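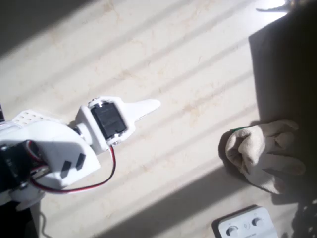

Ticket 2874: Yellow patch and "etching" on cream tabletop, Arkora range

Home Orders Returns Care Guides My Tickets Sign Out

Status: Open, waiting on customer
Product: Arkora table, cream with beige veining
Bought from: Elturwood online shop
Opened: September

Customer, 9:12 a.m.
The top of this table has a yellowish patch near one corner, roughly the size of a saucer. It was sold to me as a surface that doesn't stain. I have wiped it with a damp cloth, then with dish soap, then with the Wavside stone cleaner your shop added to my basket at checkout. The patch looks the same after all three. On the other side of the top the color is fine: pale cream, faint beige veins.

Support, 11:40 a.m.
Thank you for reaching out. Yellowing on light tops is most often caused by leftover cleaner. Please rinse the area with warm water, dry it with a soft towel and check again after 20 minutes.

Customer, 1:05 p.m.
Done. Rinsed, dried, waited the 20 minutes. No change. I would also point out that the patch was there before I ever opened the cleaner, so I don't see how the cleaner could have caused it.

Support, 2:30 p.m.
Could you tell us if the table stands in direct sunlight, and if anything hot has been placed on the corner?

Customer, 2:51 p.m.
The table gets sun through the day, in stripes. Nothing hot. I don't eat or cook at this table. It's a work table.

Support, 4:15 p.m.
Thank you. Based on your answers this may be etching, a natural reaction of stone to acids such as lemon juice or vinegar. Etching is not covered under the surface warranty. We can recommend the Savolainen polishing kit, which is in stock.

Customer, 4:38 p.m.
Is it stone? The order page says "marble look." I'm asking because a marble look and marble are two different purchases, and your care guide for this table tells me to seal it in one paragraph and never to seal it in the next. If it isn't stone, then it can't have a natural reaction of stone, and I'm not buying a polishing kit for it.

Support, next day, 9:20 a.m.
We have checked with the product team. The Arkora top in cream is a printed surface with a clear coat. Please disregard the advice on etching and do not use the polishing kit, as it may dull the coat.

Customer, 9:44 a.m.
So the advice yesterday would have damaged it. Please leave that in the ticket.

Tests so far, in order, so I don't get asked again:

1. Damp cloth. No change.
2. Dish soap and water. No change.
3. Wavside cleaner, one pass, wiped off. No change.
4. Warm rinse, dry, 20 minutes. No change.
5. Fingernail across the edge of the patch. No ridge, nothing lifts.
6. White sheet of paper laid beside it under a lamp. Still yellow, so I'm not imagining it.
7. Dry glove rubbed over it hard, 2 minutes. Nothing came off on the fabric.

To me number 7 says the color is under the coat. I'm open to another explanation if it comes with a reason.

Support, 11:02 a.m.
We agree this may be a fault in the coating. To go further we need a close-up of the patch itself in daylight, plus the batch number from the label under the top.

Customer, 12:10 p.m.
Label says 1312. It may be 1,312 with something rubbed off in the middle, the print is poor. Close-up to follow when the light is better. Before I send it, please confirm in writing whether a coating fault means a new top or a whole new table, and who pays to ship the old one back. The returns page has one answer and the warranty card has another.

Support, 3:47 p.m.
Passed to the warranty desk. Ticket stays open until the close-up arrives.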